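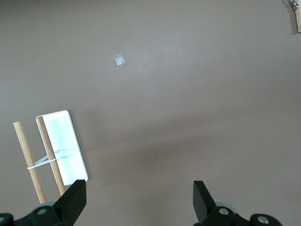

Chapter 4
Bread, and Who Got Which Bit

I have been baking from old recipes for a good long while now, and the thing I get asked most often (usually by somebody holding a slice of something very heavy) is whether people in the Middle Ages really ate this stuff every day. Mostly, yes. Bread was the bulk of the meal for nearly everybody in medieval England, and if you want to understand how people ate, you have to start with the loaf and work outwards to the stew.

That makes it rather awkward that we have hardly any recipes for it. The cookery manuscripts that survive were written for big households, and big households had bakers, and bakers already knew how to make bread. You'll find plenty of instructions that tell you to take bread and grate it, or steep it in broth, or toast it and soak it in wine. How the loaf came to exist in the first place is left to you. I spent my first winter on this subject reading through sauces and getting crosser and crosser.

So where do we look? Household accounts are good, if you have the patience. They tell you how much grain went to the bakehouse and sometimes how many loaves came back. Town records are better still, because English towns regulated bread from the thirteenth century onwards. Under the Assize of Bread and Ale the price of a loaf stayed put, usually at a farthing, a halfpenny or a penny, and the weight went up or down with the cost of grain. When wheat was dear your farthing loaf shrank. Bakers who sold short weight could be fined, and repeat offenders might end up in the pillory, so there is plenty of paper about bakers behaving badly - lovely stuff to read, though you do have to keep reminding yourself that the well-behaved ones left fewer traces.

Now, about the different sorts. The finest was white wheat bread, sifted through cloth, and you will see it called wastel or pandemain, and later manchet. Below that came cocket, then wholemeal wheat, then maslin, a mixture of wheat and rye that was often sown and harvested together in the same field. Further down still you get barley and oats, and in bad years peas and beans ground up with whatever there was. I've made bean bread. I ate it with a lot of butter and I didn't make it again until I had to for this chapter!

Please don't take that ladder too literally, though. Anouk Segers, who taught me to read accounts when I was supposed to be learning something else at Stemcombe, used to cross out the word "peasant" wherever I'd written it next to "bread" and put "which peasant, where, what year?" in the margin. She was right, annoyingly. Oats were ordinary food in the north and the uplands because oats grew there. After the Black Death, wages rose and quite modest people started eating more wheat. A harvest worker might get better bread in August than he saw at home all winter.

You will also meet the trencher, and here I have to be a bit of a spoilsport. A trencher was a thick slice of bread, often several days old, cut square and used as a plate. It was not a hollowed-out round loaf full of soup, whatever you were served at the Clinthorpe banquet (I went, I had the soup, it was very good soup). Stale bread is the whole trick. Fresh bread goes to mush under gravy, and I've ruined a tablecloth proving it.

Then there's the leaven. Many bakers kept back a piece of old dough to raise the next batch, and others used barm, the froth off fermenting ale, so the brewhouse and the bakehouse were often close neighbours. The two give you quite different loaves. Velimir Todorova and I baked 20 maslin loaves over one very hot September at Herkstead, half with barm and half with old dough, and we still argue over which was nicer. I say barm. It's a bit bitter at the edges, but I like that.

What we'll do in this chapter, then, is go from the field to the table. The first section deals with grain and milling, including why people minded so much about being made to use the lord's mill. After that we'll look at ovens, and at what you did if you hadn't got one, with flat cakes baked on a hearthstone. There are two documents to read closely and three recipes to try, and I'd like you to bake at least one before you start on the written work. Maslin is the easiest. Allow yourself most of a day for it, and weigh your flour properly.

4.1 From field to mill

Let's begin with wheat.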